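Corkow Tray Set, data card

Version 5. Maintained by the Esier student robotics club. Questions go in the issue tracker, where they will be read in October, after exams.

What it is

Demonstrations of small things being picked up and put down in a shallow tray, recorded with hand-held grippers for our entry in the Seol student challenge. The release has 1,276 episodes. Of these, 700 are the training split the club agreed on and the rest are everything we argued over. The splits are text files. Please don't rename them, we did that once.

Layout

episodes/ one folder per episode
splits/ train.txt, rest.txt
labels.csv object, outcome, remarks
fatberg/ see below

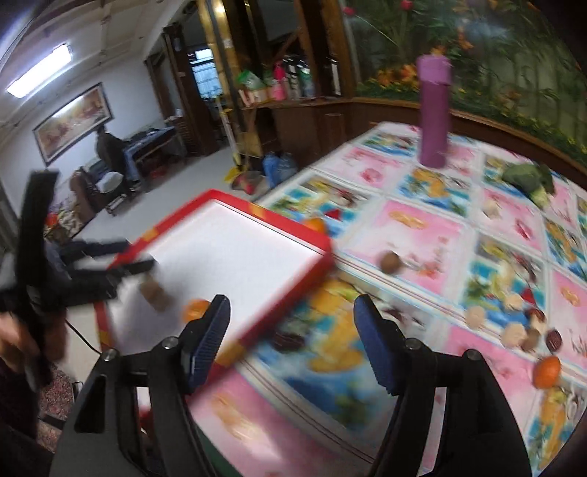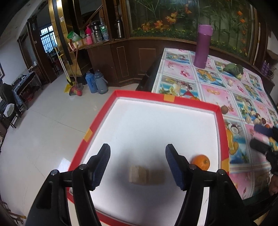
Objects are labeled with the plainest word we could agree on, which took two meetings. Block, fruit, nut, vegetable, other. The class "fruit" means something with juice in it: the round orange one in the tray is a fruit, and the cherries printed on the tablecloth are a tablecloth. Our first detector disagreed and was very confident about it. If yours starts reaching for the beach panels, crop to the red rim before training and see whether it calms down.

The Fatberg folder

Fatberg is our name for any episode where several objects ended up moving as one lump. It began as an insult and is now a label. These episodes are excluded from training by default, although one club member maintains that they are the best part of the set and has a slide about it.

Known problems

Outcome labels were typed by tired people. "ok" and "OK" are the same value. "okay?" is a different value and we can't say what it means.

Episodes numbered under 800 use the old timestamps. The conversion script is in tools/ and works on the machine it was written on.

Two grippers are sometimes in view at once. The labels describe only the one doing the recording.

License

Free for coursework and research. If you beat us at Seol with it, cite us in large type.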